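We use cookies to make this site work and to remember your language. Accept all | Only necessary | Settings

Pimer Storage Set – Owner's Guide
Section 7: Preparing and using the woven basket
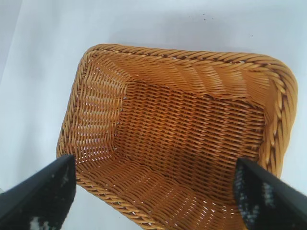 Fig. 5. Woven basket, inside and braided rim.

Please read this section before you put the basket on the shelf for the first time. It is for the rectangular basket only. For the drawer inserts and the shelf frame, see the sections before this one.

7.1 First check

1. Put the basket on a clean, flat surface with the opening up. Take out all paper and the small bag with the label holder.
2. Look at the rim all the way around. It is braided like a rope, and small gaps between the twists are normal. A strand which stands up or is broken is not normal.
3. Pass your hand slowly over the four inner walls and the bottom. If you feel a sharp end, cut it with small scissors, close to the weave. Do not pull it.
4. Press lightly on each corner of the bottom. If the basket rocks, leave it for one night with a few heavy books inside, then check again.

NOTE: The color is not the same everywhere. The deeper parts of the weave look darker than the top of the strands. This is not dirt and it does not need cleaning.

7.2 First cleaning

1. Turn the basket over and tap the bottom with your open hand, so that the dust from packing falls out.
2. Clean the inside with a soft dry brush. Begin at the rim and go down to the bottom, always along the strands.
3. Wipe the rim with a cloth that is a little damp. Let it dry in the air before use.

CAUTION: Do not put the basket in water or in the dishwasher. Do not dry it with a hair dryer or on a heater.

7.3 Filling

The walls of the basket are sloping, so there is less room at the bottom than at the opening. It is better to measure at the bottom when you plan what to put in it.

1. For napkins, gloves or other cloth, fold them to the size of the bottom and stack them flat.
2. For small things such as keys or clips, put a cloth liner first. The Sarik liner, size 53, can be used. Fold its edge over the rim and tie it at the corners.
3. For bread or fruit, use a clean liner and change it often.
4. Put the heavy things in the middle – not against one wall.

CAUTION: Do not lift a full basket by one side of the rim. Use two hands and support the bottom.

7.4 Placing on the shelf

1. Put the basket with the long side to the front.
2. Leave the width of one finger on each side, so the rim does not rub on the frame.
3. Keep it away from strong sun. If your shelf is near a window, turn the basket from time to time.

If a strand comes loose after some months, push it back under the next strand with a blunt needle. Do not use glue on the inside if you keep food there. For a replacement basket, write to the Petersen service desk and give part number 339.

Text of this section: Hinata Kuroda. Last changed 8/29/21.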